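4.2 Where the snacks live

I should say up front that I didn't plan to write a section on snacks. The study was supposed to be about kitchen cupboards, and for the first 4 households in Wastside that's what I asked about. But people kept steering me back to the table. They'd answer my question about shelves, politely, and then start telling me about the chips, the fruit bars and the little packets that never seem to make it into a cupboard at all. So I rewrote the interview guide in July and started asking about the table first.

By the end I had 358 usable diary entries from Wastside and Itley, and snack packets show up in a lot of them. What surprised me was how few people treat a packet as food when they're tidying. Cans go with cans and pasta goes with pasta, but a small packet gets handled like mail or keys – it gets put down wherever there's a flat surface, and it stays there until somebody needs the space. One Itley diary has the same packet of crackers "moved to the other end" on three evenings in a row. I've got a soft spot for that one.

The open basket is the usual fix, and I think it works for a pretty dull reason: it has no lid and no door. In the Jatolport pilot (see Section 3) we gave people closed tins, and the tins got used for batteries, tape and, in one home, birthday candles. Baskets did a lot better. People dropped things in while walking past, which is about as much effort as most of us want to spend on a granola bar. Holes in the sides seem to help too, going by the comments, as you can tell whether anything's left without digging.

Size was trickier. A basket holding roughly 800 grams of packets was plenty for most homes, and bigger ones filled up with things that weren't snacks (receipts, mostly, and hair ties). The Oshima sorting scale, which I'm using for the rest of this paper, doesn't really have a place for that. It scores a container by what it was meant to hold, so a basket full of receipts scores zero even if everyone in the house knows exactly where the receipts are. I've left the scores alone here but I don't love them, and I come back to this in Section 5.

Figure 3 shows a basket on a table, with a snack packet out on the wood. 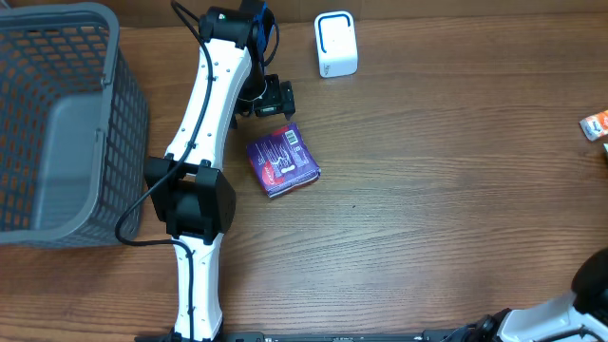
Reader comment, Wastside: we did the basket thing for a year and it was great right up until we put it on top of the fridge to free up the table. After that the packets went straight back to the table and the basket collected dust. I'd want to know how many of your homes moved theirs.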